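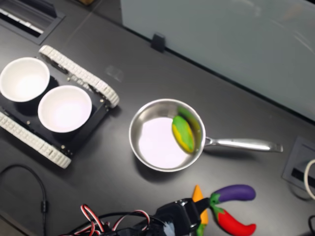 Who is getting the lead in *Lunden*? Karim Awwad, as of Wednesday, once his agent signs the rider.

**Minutes, casting and publicity meeting, Planau Pictures**

Present: Ghislain Sawatzky (chair), Đức Tạ, Fares Qudah. Sándor Magyar joined by phone from an airport and left by phone when the airport got louder.

**1. Last meeting's minutes**

Approved. Fares asked that "Fares sighed" be struck. It was struck. Fares sighed.

**2. Lead role**

Karim read 6 scenes in March and the director liked 4 of them. The other two have been cut from the script. His agent wants first billing, a trailer with a door that locks, and no questions about the child-star years. Billing agreed. Ghislain will find out what is wrong with the current doors.

**3. The younger brother**

Đức watched 100 self-tapes over the weekend and would like this noted. Noted. Of these, 16 go to callbacks. One applicant sang, although the part has no singing. Sándor said the part could have singing. The chair moved on.

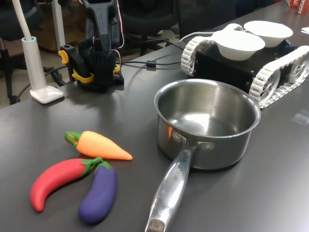
Callbacks will be held at the Karaki rehearsal rooms, mornings only, and readers are to stick to the pages as written — Fares in particular, whose ad-libbed weeping put off two actors last time. Parents may wait in the hall.

**4. Publicity**

Radent, who are handling press, sent a draft bio of Karim that calls him "born to perform" in the first line and again in the fourth. Đức will cut one. There was a long discussion of which one. They also propose a podcast tour before the trailer is out. Sándor was in favor, then his call dropped, and his vote was recorded as a maybe.

**5. Any other business**

Ghislain reminded everyone that the casting news is not public. Fares asked whether his mother counts as the public. She does.

**Actions**

- Ghislain: rider, trailer doors
- Đức: callback list to agents, bio edits
- Fares: book Karaki, speak to his mother
- Sándor: call back

Next meeting Wednesday, same room, 4 p.m.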